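Lenedden Cloth-Handling Station: Set-Up Guide
Section 2. Planning and Budgeting Before You Order

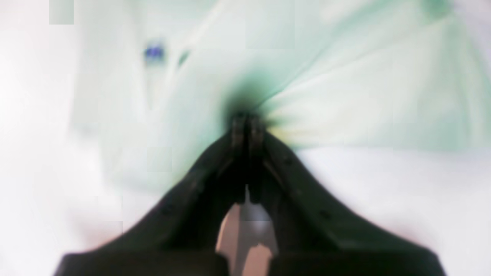

Most of the calls we get at Momstead come from people who bought the arm first and worked out the rest afterward. It can be done that way, and plenty of good shops have done it, but you will have a much happier spring if you sit down with a pencil before you sign anything. Set aside an afternoon for this section. Bring whoever runs your folding line, and bring whoever pays the bills, and let them talk to each other for a while before you start filling in the worksheet.

2.1 Work out what you will be handling

1. Gather one piece of every kind of cloth you expect to run in the first year. Thin, light fabric belongs in the pile along with the heavy stuff. People tend to budget around their thickest towel and then find that the flimsy things take up most of their set-up hours.

2. Write down the size, the color and the finish of each piece. Pale cloth on a white table can be hard for a camera to pick out at the borders, so if that describes your shop, put a darker table cover on the list now. It is one of the cheapest lines in the whole budget.

3. Mark which pieces have printed spots, tags or stitching. These can be handy landmarks for the software, and they can also fool it.

Note: Please don't iron your samples. Send them to us the way they come to you on an ordinary morning, creases and all.

2.2 Choose the gripper and fingers

1. Decide between the standard fingers and the narrow ones. For picking up a single layer from a flat table, we nearly always suggest the narrow pair. They gather the cloth at one small point, and the folds spread out from there.

2. Order a second pair of fingers with the first. Fingertips wear, and waiting on a parcel with the line stopped costs far more than the part does.

3. If you want the wrist camera, say so on the first order. Adding it later means a new cable run, and our installer Witold Zawadzka will tell you (kindly, but at some length) how he feels about new cable runs.

Caution: Never tighten the grip to make up for worn fingertips. Thin cloth will mark or tear, and the motor will run hot. Replace the tips.

2.3 Fill in the budget worksheet

1. Enter the arm, the gripper and the controller on lines 1 to 3, using the prices on your written quote.

2. Enter $600 on line 4 for spare fingers and tips for the first year.

3. Enter $900 on line 5 for the table, cover and lamps. You may well spend less if you already have a sturdy table - it must not wobble when you lean on it.

4. Enter 27 hours of staff time on line 6, at whatever you pay your own people. This is the line folks leave blank. Somebody has to teach the picks, and while they are doing that they aren't doing their usual job.

5. Add the lines together, then add 10 percent and write the total at the bottom. Do try to leave that last bit alone until the station is running.

Note: If you are leasing through Bednarek, leave lines 1 to 3 empty and staple the lease schedule to the back.

2.4 Plan the dates

1. Pick a quiet stretch for installation. February suits most laundries and linen rooms.

2. Confirm your floor space and your power outlet with Teresa Gajewski in our planning office before the arm ships.

3. Keep your present way of working in place until your own staff are comfortable running the station without us in the room.

When the worksheet is complete, make a copy for yourself and go on to Section 3, Preparing the Table.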